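How to Read a Sustainable Fund's Impact Report

2022-01-13
By Madalena Henriques

Most funds with a sustainability label now publish an impact report once a year. It is a separate document from the annual report and accounts, it is usually longer, and very little of it follows a fixed format. This guide goes through one in the order I use myself. Set aside an hour for the first one. After that it goes faster.

I use two funds as running cases, the Brekska Transition Equity Fund and the Idura Green Bond Fund. Neither is a recommendation.

What you need before you start

• The latest impact report, as a PDF so you can search it
• The full list of holdings on the same date as the report, or as near to it as the manager publishes
• The prospectus, or at least the pages on investment policy
• Last year's impact report
• A sheet of paper or a blank spreadsheet

If the manager does not post the full holdings, write to client services and ask. Many will send a list that is a few months old. A top-ten list is not enough for what follows.

Step 1. Find the fund's stated objective

Open the prospectus first. Look for the paragraph headed "Investment objective" and copy it out word for word. Then copy the sustainability wording, which may sit in the same paragraph or several pages on under "Investment policy."

Pay attention to the verbs. "Invests in," "seeks to invest in," "takes into account" and "may consider" are four different promises. The Brekska prospectus says the fund invests in companies whose products support the energy transition. Idura's says the manager takes environmental criteria into account when choosing issuers. The second leaves the manager a lot more room.

Step 2. Check the coverage

Every figure in an impact report is worked out on part of the portfolio. The part left out is cash, derivatives, and any company or issuer without usable data. The coverage rate is normally in a footnote or in the methodology pages at the back. Search the PDF for "coverage" and for "% of assets."

Write the rate beside each figure you plan to use. Brekska held 143 companies at the end of August and had no emissions data for 23 of them. The report says so in a note under the main chart, in smaller type. Those 23 were mostly small companies, and two of them were among the larger positions in the fund.

A low rate does not make the report useless. It does mean you should not compare the figure with that of another fund whose coverage is much higher.

Step 3. Separate financed figures from company figures

A report may say that companies in the portfolio avoided a certain number of tons of carbon dioxide. Find out which of these is meant:

• The total for the companies, regardless of how much the fund owns
• The share that matches the fund's ownership
• An amount per million invested

The first will always look the biggest and tells you the least about your own money. If the report gives only the first, you can get a rough idea of the second by multiplying each company's total by the fund's stake in it. Managers seldom publish stakes, so you may have to ask for them.

For a green bond fund, the question is slightly different. Check that the figure counts only the fund's part of each bond issue — some reports use the whole issue.
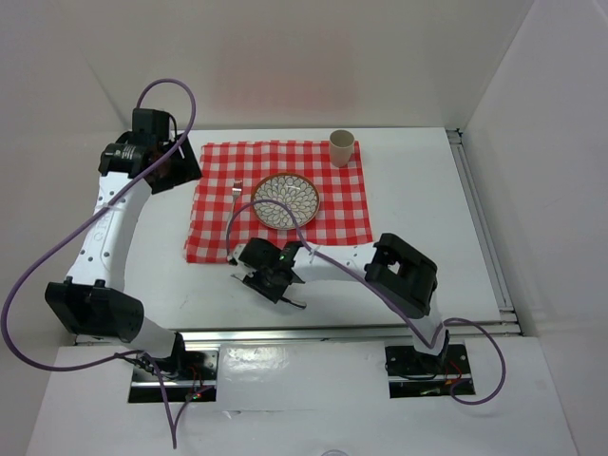
Step 4. Compare the holdings with the themes

Impact reports sort companies into themes such as clean energy, water, mobility and health. Take the full holdings list and write a theme next to each name without looking at the manager's version. Then compare the two.

You will disagree on some of them. What matters is whether the manager explains the close calls. Chisholm, a maker of industrial valves, appears under "water" in the Brekska report. Its own accounts show that water utilities bring in 30% of its sales, with most of the rest from chemical plants. The report gives no sales figures for it at all, so a reader would have no way of knowing.

Keep a list of cases like this. You will need it in Step 6.

Step 5. Read the engagement section

Engagement means the manager's contact with companies on environmental or social matters. Look for three things in each case: what was asked, by what date, and what the company did. A case that says only that a "constructive dialogue" took place has none of them.

Now open last year's report and find the same companies. In the earlier Brekska report the manager had asked Bosia, a packaging group, to set a target for recycled content. The new report does not mention Bosia, although the fund still holds it.

Step 6. Write to the manager

Keep the message short. Give the report's date and the page number for each question. These three are a good start:

1. Which holdings are excluded from the emissions figure on page __?
2. What share of sales puts a company in a theme?
3. What was the outcome of the engagement with __ described last year?

Allow 30 days for an answer, then write again. File the reply with the report, and note anything the manager promised to add to the next edition.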